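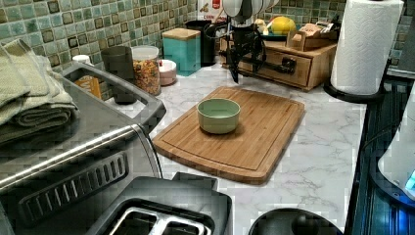 *La tabla de bambú con el cuenco verde, sobre la encimera*

## ¿Cómo cuido una tabla de bambú para que no se abra?

Hola a todos. En marzo me cambié por fin de las tablas de plástico al bambú y estoy encantada, ¡no sabía lo agradable que era cortar sobre algo así! El caso es que en casa ya estropeamos una de haya por dejarla en el fregadero y esta me gustaría que durase muchos años. Es de las que llevan canal para el jugo, y ahí es donde más dudas tengo – ¿el aceite se pone también dentro del surco? ¿Vale el de oliva? Leo de todo y cada página dice una cosa. La uso a diario, sobre todo para fruta, pan y verdura.

Gracias de antemano, este foro me ha salvado ya más de una receta.

**Zunalau** – 4 de junio de 2025

---

¡Bienvenida al club del bambú! Yo llevo años con las mías y te cuento lo que hago.

El de oliva déjalo para la ensalada, que con el tiempo se pone rancio y luego la tabla huele. Compra aceite mineral de uso alimentario (en la farmacia lo tienes como vaselina líquida, pregunta que sea apto). Con la tabla bien seca echas un chorrito, lo extiendes con un trapo de algodón siguiendo la veta y la dejas toda la noche. Por la mañana quitas lo que sobre y lista. El surco también, claro, con la punta del trapo o un bastoncillo, y por los cantos, que son los grandes olvidados y por ahí empiezan las grietas.

Las 2 primeras semanas le doy aceite cada pocos días y después una vez al mes. Para lavarla, agua templada, jabón suave, estropajo blando y a secar de pie. Nada de remojo y nada de lavavajillas.

Si coge olor a ajo, sal gorda y medio limón. ¡Queda de maravilla y además da gusto hacerlo!

**Trellero**

---

yo no le pongo nada a la mía y ahí sigue, la lavo y la seco con un paño. eso sí, la carne la corto en otra

**Pritside**

---

Muy de acuerdo con Trellero. Añado una cosa: si la notas áspera después de lavarla, pásale una lija fina de grano 400 a favor de la veta, quita el polvo con un paño húmedo, deja secar y luego el aceite. Yo compré un bote de 100 ml y todavía me queda – cunde muchísimo.

**Cattaneo**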